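Liste equipement-atelier | Archives | Fil précédent | Fil suivant | Répondre

Mardi, 18 h 40
De : Jouko Hakala

Bonsoir à tous,

réponse rapide, je file. Booker Ostrowski écrivait :

> Le devis Dunell expire en janvier. On prend une pince
> ou deux ? Et le poste vêtements, on le garde ?

On le garde. Deux pinces, sinon une panne et tout s'arrête.

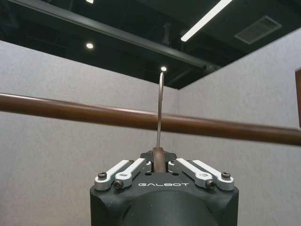 Poste vêtements : cintre tenu dans la pince, devant la barre en bois.

Côté budget : 2000 euros par poste hors robot, Marchand ne bouge pas la-dessus. Délai 4 semaines si la commande part avant la fin du mois. Zarkden moins cher mais 40 jours, et pas de pièces en stock. 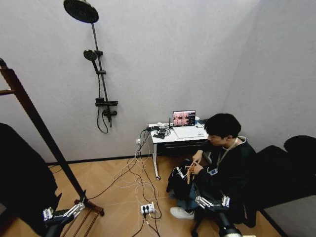 Pour les mains à doigts il faut une ligne à part, je ne veux pas les voir noyées dans les consommables comme l'an dernier. Booker, tu peux redemander le prix à Virport ? Avec les doigts de rechange, port compris.
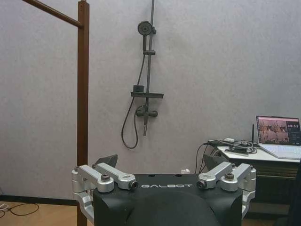 Reste l'installation électrique, que personne n'a chiffrée. Le devis compte 27 mètres de goulotte, sans multiprises ni enrouleurs. Vu les câbles et les adaptateurs en tas à côté du portable, plus ceux qui pendent de la table, je rajoute un bras support et un chemin de câbles sous plateau. A valider avant la commande, pas après.

J'envoie le tableau corrigé demain matin. Si quelqu'un a l'ancienne facture Dunell je suis preneur, la mienne est ilisible.

Jouko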